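Sorting and Laying Out Small Gears: Project Report

Kanako Onishi and Quentin Pruvost
Supervisor: Geetha D'Souza
June 14, 2022

1. Background

Our project looked at how parts for a small gear train should be laid out before assembly. The gears came from the Nimari teaching kit, which has been used in the workshop for years and has lost its tray. Parts were being mixed up, and groups spent a good deal of the session looking for the right one.

2. Work surface

We tried bare tabletop first. Small gears slid when a sleeve brushed past, and pale metal was hard to pick out on white. We changed to a dark surface. A spur gear with a plain round hole shows up well against it, and the teeth can be checked without picking the part up.

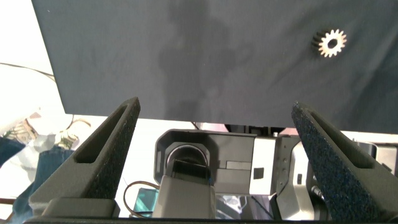 3. Layout

The white round plate goes in the middle of the black mat, with the short peg upright near the edge closest to the person working. The two small spur gears can wait on the far half of the plate, one to each side of the central hole. Larger gears stay on the mat – the bevel gear lies flat at the lower right, where its pointed teeth don't catch on anything.

We used this layout for 77 trial assemblies, split over 4 sessions. Bernadette Dunleavy kept the times. Most of the wrong picks came in the first session, before we had agreed where the bevel gear should go.
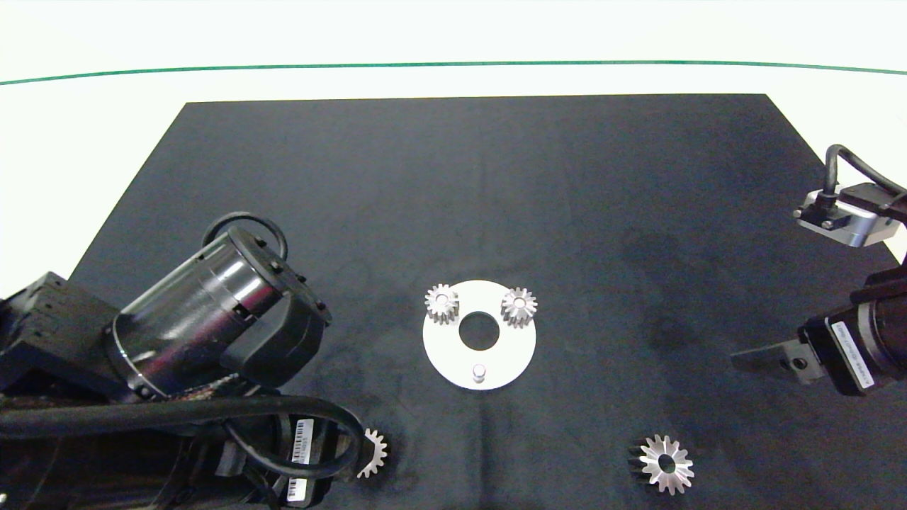 Does the mat need to be fixed down?
Tape on two corners was enough for us. Without it the mat crept towards the edge of the table over a long session.

4. Still to do

Mark the gear positions on the mat in chalk and repeat the trials with a new group in September.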